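A thousand picks and counting

I've been meaning to write this up for weeks, and since the arm is doing a slow self-check and I have a cup of tea in my hand, now is the time. We passed 1000 recorded picks on Wednesday! I may have done a small lap of the room.

For anyone who has only read my posts about bread (hello, sorry, more bread soon): I spend my working days on a project called Skilis, which is about getting an arm to lift mixed objects out of a bin without anyone telling it where each one is. We don't write rules for it. We collect examples, lots of them, and a model learns from those what a good grasp looks like and what a hopeless one looks like. My job is the collecting, and I love it more than I expected to.

When I started I thought the clever part would be the model and my part would be a bit like stacking shelves. How wrong I was. Every choice you make at the bin ends up in the model. Put the same things in the same corner three days running and it'll learn that corner beautifully and go to pieces everywhere else. We did exactly that in the first fortnight. Our first 200 attempts were lovely and tidy, and when Geeta Ahuja plotted where the gripper had gone down, they were nearly all in one half of the bin. She didn't say anything. She just turned the screen round so I could see it, and we started again on the shuffling.

So now there's a routine. Before each run I tip the objects in from a tub and leave them where they fall, unless something has landed on its end and is leaning on the wall in a way it never would again. Then I press go, the arm has a try, and the system saves the pictures from before the try, the spot it chose, the angle, and whether it came up holding anything. Failures get kept. I can't say this loudly enough to the people who visit and look sad when it misses! A miss with a good record attached is worth every bit as much to us as a neat lift, and in the early days quite a lot more, as the model had hardly any idea what to avoid.

We do runs of 40 tries and then swap the objects. Forty is about my limit for paying attention, too, so that works out nicely. After each run I go through the log and check the labels. The automatic check decides whether something was picked by looking at the gripper after the lift, and it's right most of the time, but thin things fool it, and so does anything see-through. Clear plastic is my great enemy. The depth readings go straight through it or bounce off the shine, and the log will swear blind that there was nothing there at all. I fix those by hand, one at a time, with the radio on.

Picking the objects is the bit I'd do for free. We have a list, which we call Veloso for reasons that go back before my time, and the rule is that each mix should have something easy, something awkward and something the model hasn't met.

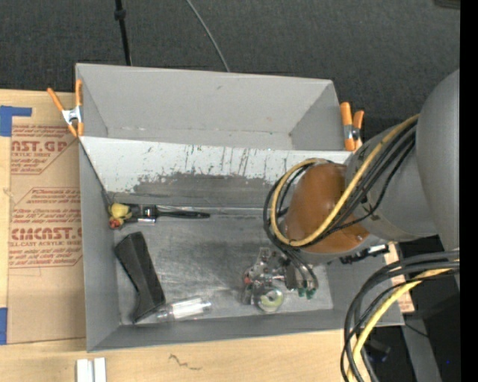

Brushes are a good example of awkward. The handle is thin and the bristle end is soft, so there are two quite different ways to get hold of one, and the best place to grab isn't the middle of the shape. For ages the model went for the very tip of the handle every time and dropped it. Then, somewhere past the six hundredth try, it began going for the part where the handle meets the head, and I made Geeta come and watch four of them in a row. She was on the phone. She watched anyway.

Things lying against a wall are the other big one. You can't come straight down on them without bumping the side, and the arm is (quite rightly) set up to stop when it bumps. I used to nudge those objects back towards the middle, and I've stopped, because real bins are full of things lying against walls. The success rate dropped the moment I gave that up, and it's been creeping back ever since.

We've also had the scratches conversation. The inside of a bin that's been used this much gets marked and shiny in places, and I asked if we should replace it. Geeta thinks we should leave it alone, on the grounds that a model that only knows a spotless bin will be upset by a dirty one. I'm on her side now, though I'd like a second bin in a different colour for comparison and have put in a request to Dreltum, who pay for these things. Fingers crossed.

The target for this stage is 2548, an odd number that came out of splitting the objects into groups and wanting the same number of tries for each. At our present pace we'll get there in August, if I don't take too much holiday. After that comes Rirus, where we use two objects that touch on purpose and ask the arm to take only one of them. I've had a sneaky go at a few of those already, after hours, and it was terrible at it. I can't wait.

Right, the self-check has finished and it wants its next tub.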